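색은 어디에서 올까요?
어린이 과학 읽을거리 | 빛과 색 이야기

빨간 사과는 왜 빨갛게 보일까요? 사과 속에 빨간 물감이 들어 있어서일까요? 그렇다면 불을 모두 끈 캄캄한 방에서도 사과는 빨갛게 보여야 합니다. 하지만 빛이 전혀 없는 방에서는 사과도, 바나나도, 내 손도 보이지 않습니다. 색을 보려면 빛이 있어야 합니다. 이 글에서는 빛이 어떻게 색이 되어 우리 눈에 들어오는지 차례대로 알아봅니다.

햇빛 속에 숨은 색

햇빛은 아무 색도 없는 것처럼 보입니다. 그런데 햇빛을 유리로 만든 세모 기둥, 곧 프리즘에 통과시키면 빨강, 주황, 노랑, 초록, 파랑, 남색, 보라가 띠처럼 펼쳐집니다. 프리즘이 색을 새로 만든 것은 아닙니다. 햇빛 속에 원래 섞여 있던 여러 색의 빛이 프리즘을 지나면서 갈라진 것입니다.

빛은 공기에서 유리로 들어갈 때 방향이 꺾입니다. 이것을 굴절이라고 합니다. 색마다 꺾이는 정도가 조금씩 다릅니다. 빨간빛은 조금 꺾이고 보랏빛은 많이 꺾입니다. 그래서 함께 들어간 빛이 나올 때는 서로 벌어져 있습니다.

비가 그친 뒤에 뜨는 무지개도 같은 원리입니다. 공기 중에 떠 있는 작은 물방울 하나하나가 프리즘 역할을 합니다. 햇빛이 물방울 속으로 들어가면서 꺾이고, 안쪽 벽에서 튕긴 다음, 다시 나오면서 한 번 더 꺾입니다. 무지개를 보려면 해를 등지고 서야 합니다. 해가 있는 쪽을 바라보면 아무리 찾아도 이런 무지개는 보이지 않습니다.

무지개의 색은 꼭 일곱 가지일까요? 무지개에는 색과 색 사이에 선이 그어져 있지 않습니다. 빨강에서 주황으로, 주황에서 노랑으로 조금씩 바뀝니다. 우리나라에서도 옛날에는 다섯 가지 색으로 나누어 오색 무지개라고 불렀습니다. 나라와 시대에 따라 나누는 방법이 다릅니다.

물건이 색을 띠는 까닭

물건에 빛이 닿으면 어떤 빛은 물건이 빨아들이고 어떤 빛은 튕겨 냅니다. 빨아들이는 것을 흡수, 튕겨 내는 것을 반사라고 합니다. 우리 눈에는 튕겨 나온 빛이 들어옵니다.

빨간 사과는 빨간빛을 많이 반사하고 나머지 빛은 대부분 흡수합니다. 초록 나뭇잎은 초록빛을 많이 반사합니다. 나뭇잎 속의 엽록소라는 물질이 빨간빛과 파란빛을 흡수해서 양분을 만드는 데 쓰기 때문입니다. 가을이 되면 엽록소가 줄어들고, 그동안 가려져 있던 노란 색소가 드러납니다. 은행잎이 노랗게 물드는 것은 이런 변화 때문입니다.

흰 종이는 거의 모든 색의 빛을 반사합니다. 검은 종이는 거의 모든 색의 빛을 흡수합니다. 흡수된 빛은 열로 바뀝니다. 여름날 햇볕 아래에서 검은 옷을 입으면 흰옷을 입었을 때보다 더 덥게 느껴지는 것도 이와 관계가 있습니다.

눈은 색을 어떻게 알아볼까요?

눈으로 들어온 빛은 눈 안쪽의 망막이라는 얇은 막에 닿습니다. 망막에는 빛을 느끼는 세포가 아주 많이 있습니다. 그중에서 색을 알아보는 것을 원뿔 세포라고 합니다. 사람의 원뿔 세포는 보통 세 종류입니다. 하나는 주로 빨간빛 쪽에, 하나는 초록빛 쪽에, 하나는 파란빛 쪽에 반응합니다. 세 종류의 세포가 보낸 신호를 뇌가 합쳐서 색을 알아봅니다.

노란빛이 눈에 들어오면 빨간빛 쪽 세포와 초록빛 쪽 세포가 함께 반응합니다. 그래서 빨간빛과 초록빛을 섞어서 보여 주어도 뇌는 노랑이라고 느낍니다. 텔레비전과 휴대 전화 화면은 이 점을 이용합니다. 화면에는 빨강, 초록, 파랑 빛을 내는 아주 작은 점들이 촘촘히 있습니다. 이 점들의 밝기를 바꾸면 수많은 색을 나타낼 수 있습니다.

망막에는 막대 세포도 있습니다. 막대 세포는 약한 빛도 느낄 수 있지만 색은 구별하지 못합니다. 어두운 방에서는 옷의 모양은 보여도 무슨 색인지 알기 어렵습니다. 어두울 때는 주로 막대 세포가 일하기 때문입니다.

모든 사람이 색을 똑같이 보는 것은 아닙니다. 원뿔 세포가 보통과 다르게 반응하는 사람은 빨강과 초록처럼 몇몇 색을 구별하기 어렵습니다. 그래서 지하철 노선도나 그래프를 만들 때는 색만 다르게 하지 않고 숫자나 무늬를 함께 넣는 것이 좋습니다.

동물이 보는 색도 사람과 다릅니다. 개는 원뿔 세포가 두 종류여서 빨강과 초록을 잘 구별하지 못합니다. 파란 공과 노란 공은 잘 구별합니다. 꿀벌은 빨간색을 잘 보지 못하지만, 사람이 볼 수 없는 자외선을 봅니다. 어떤 꽃에는 자외선으로만 보이는 무늬가 있어서 꿀이 있는 곳을 꿀벌에게 알려 줍니다.

빛을 섞을 때와 물감을 섞을 때

빨강, 초록, 파랑 빛을 한곳에 알맞게 비추면 흰빛이 됩니다. 빛은 섞을수록 밝아집니다. 이 세 가지 빛을 빛의 삼원색이라고 합니다.

물감은 다릅니다. 물감은 저마다 빛의 일부를 흡수합니다. 여러 물감을 섞으면 흡수하는 빛이 많아지고 반사하는 빛은 줄어듭니다. 그래서 물감은 섞을수록 어두워집니다. 컬러 프린터에는 청록, 자홍, 노랑 잉크가 들어가고, 글자를 또렷하게 찍으려고 검정 잉크도 넣습니다.

눈에 잘 띄는 색

어떤 색은 멀리서도 잘 보입니다. 노랑과 주황은 밝은 색이어서 어두운 색이나 회색 옆에 있으면 금방 눈에 들어옵니다. 어린이 통학 버스가 노란색인 것도, 공사장의 원뿔 모양 표지가 주황색인 것도 사람들이 빨리 알아보게 하려는 것입니다. 반대로 배경과 비슷한 색은 잘 보이지 않습니다. 회색 길 위에 떨어진 회색 단추는 찾기 어렵습니다.

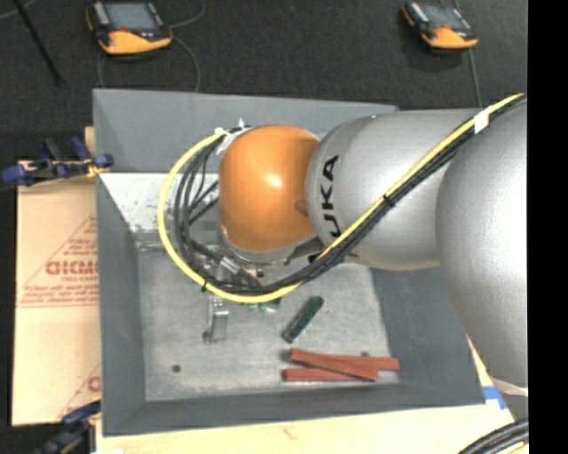

회색 사이에 있는 주황색과 노란색. 로봇 팔의 둥근 관절은 주황색이고 굵은 선 하나는 밝은 노란색입니다.

같은 색도 옆에 어떤 색이 있느냐에 따라 달라 보입니다. 회색 종이를 똑같은 크기로 두 장 잘라서 한 장은 검은 종이 위에, 한 장은 흰 종이 위에 놓아 보세요. 검은 종이 위의 회색이 더 밝아 보입니다. 두 장을 맞대어 보면 같은 색이라는 것을 알 수 있습니다.

집에서 해 보기: 색 팽이

준비물: 두꺼운 흰 종이, 컵, 연필, 색연필, 가위, 이쑤시개

1. 종이에 컵을 대고 원을 그린 다음 오려 냅니다.
2. 원을 여섯 칸으로 나눕니다.
3. 빨강, 주황, 노랑, 초록, 파랑, 보라를 한 칸에 하나씩 칠합니다.
4. 원의 한가운데에 이쑤시개를 꽂습니다. 끝이 뾰족하니 어른과 함께 하세요.
5. 평평한 곳에서 팽이를 빠르게 돌립니다.

팽이가 빨리 돌면 색이 하나씩 보이지 않고 섞여서 밝은 회색에 가깝게 보입니다. 눈이 빠르게 바뀌는 색을 따로따로 알아보지 못하기 때문입니다. 새하얀 색이 되지는 않습니다. 색연필로 칠한 칸은 저마다 빛의 일부를 흡수해서 흰 종이보다 어둡습니다.

다 했으면 팽이를 하나 더 만들어 노랑과 파랑 두 가지만 칠해 보세요. 물감 노랑과 파랑을 섞었을 때와 같은 색이 나오는지 비교하고, 결과를 공책에 적어 둡니다.

낱말 풀이

굴절: 빛이 다른 물질로 들어갈 때 방향이 꺾이는 것
반사: 빛이 물체에 닿아 튕겨 나오는 것
흡수: 물체가 빛을 빨아들이는 것
망막: 눈 안쪽에서 빛을 느끼는 얇은 막
자외선: 보랏빛 바깥쪽에 있어서 사람의 눈에는 보이지 않는 빛

마지막으로 고친 날: 4월 16일 수요일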